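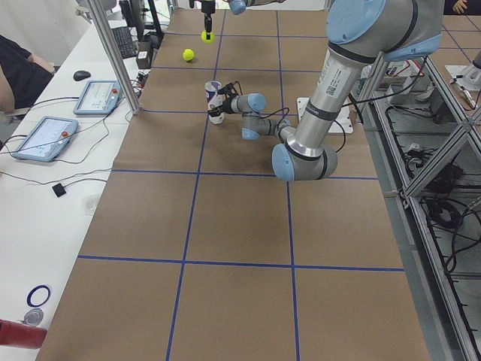 Kenneth Lennox 님은 종이를 깔기 전에 테이블부터 닦으라고 댓글에 쓰셨습니다. 부스러기 하나만 남아도 그 위에서 테이프가 들뜬다고 합니다. 저도 같은 경험이 있어서 그 순서를 이 글의 첫 단계로 옮겼습니다.

크라프트지와 파란 테이프로 테이블에 칸 만들기

저는 Prestemar 공작실에서 긴 테이블을 관리하고 있습니다. 한국어가 모국어가 아니어서 표현이 조금 어색할 수 있습니다. 순서는 되도록 정확하게 적겠습니다.

준비물

갈색 크라프트지 한 롤
파란색 마스킹 테이프
줄자와 연필
가위
마른 수건, 젖은 수건

1단계. 테이블 닦기

젖은 수건으로 한 번, 마른 수건으로 한 번 닦습니다. 물기가 남으면 종이가 울기 때문에 저는 점심 전에 닦고 오후에 종이를 깝니다.

2단계. 종이 깔기

종이를 테이블 길이보다 조금 길게 자릅니다. 말려 있던 면이 아래로 가게 놓고, 가운데에서 바깥쪽으로 손바닥으로 밀어 줍니다. 남는 부분은 테이블 아래로 접어서 붙입니다. 두 사람이 양쪽 끝을 잡으면 훨씬 쉽습니다. 잔주름은 조금 남아도 괜찮습니다. 종이가 살짝 찢어진 곳도 작으면 그대로 쓸 수 있습니다.

3단계. 긴 줄 먼저 붙이기

테이블의 긴 방향으로 테이프를 붙입니다. 양쪽 끝에 연필로 작은 점을 찍고, 테이프를 길게 풀어서 점과 점 사이에 팽팽하게 당긴 다음 내려놓습니다. 처음부터 손으로 누르면서 가면 줄이 휘어집니다.

4단계. 가로줄 붙이기

제 테이블에서는 가로줄 간격을 417mm로 했습니다. Turley 방에 있는 더 큰 테이블은 624mm입니다. 간격은 테이블 크기에 맞게 정하시면 됩니다. 줄자는 항상 같은 쪽 끝에서 시작해서 재십시오. 앞의 줄에서 다음 줄을 재면 작은 오차가 점점 커집니다.

5단계. 물건 놓아 보기

칸이 다 되면 쓸 물건을 놓아 봅니다. 종이컵처럼 가벼운 것은 칸 안쪽에 두어야 팔꿈치에 걸리지 않습니다. 테니스공은 테이블이 조금만 기울어도 굴러가니까 수평을 확인하기에 좋습니다. 공이 칸 안에 가만히 있으면 테이블 다리를 조절할 필요가 없습니다. 공을 담는 통은 세워서 놓으면 자리를 적게 차지합니다. 파란색 Wilson 통처럼 위쪽이 투명하면 옆에서도 통 안쪽이 조금 보여서 편합니다.
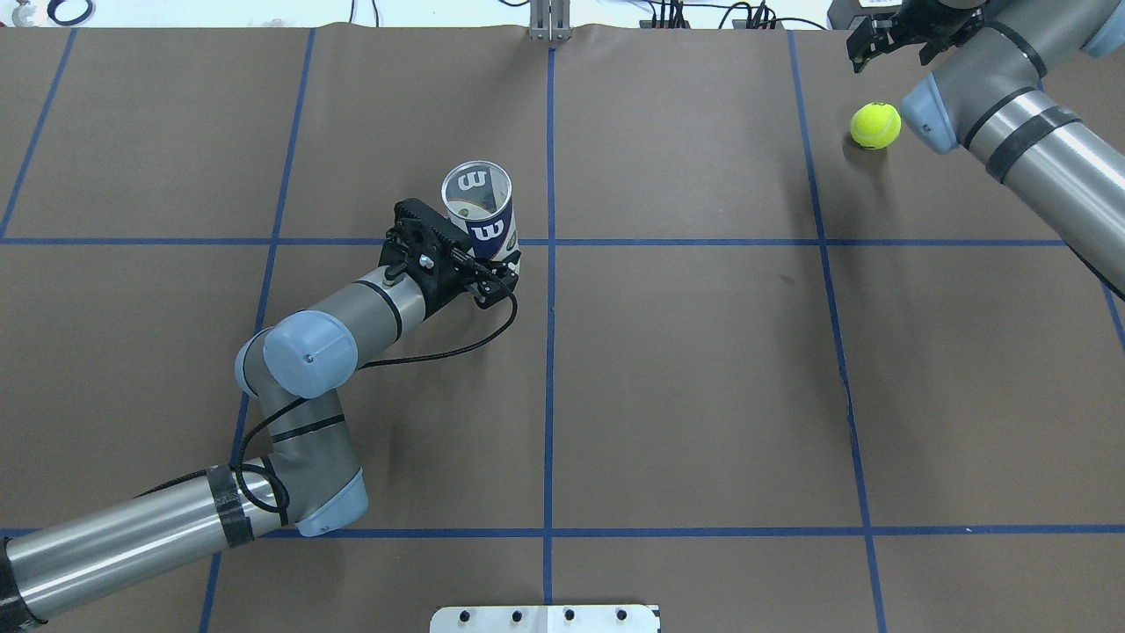
6단계. 종이 바꾸기

테이프는 낮은 각도로 천천히 떼어 냅니다. 빨리 당기면 종이가 같이 찢어집니다. 전체를 바꿀 때는 테이프를 떼지 않고 종이와 함께 말아서 치웁니다. 저희는 9월에 한 번 전체를 바꾸고, 그 사이에는 테이프 끝이 들뜬 곳만 다시 붙입니다. 새 종이를 깔기 전에는 1단계부터 다시 하십시오.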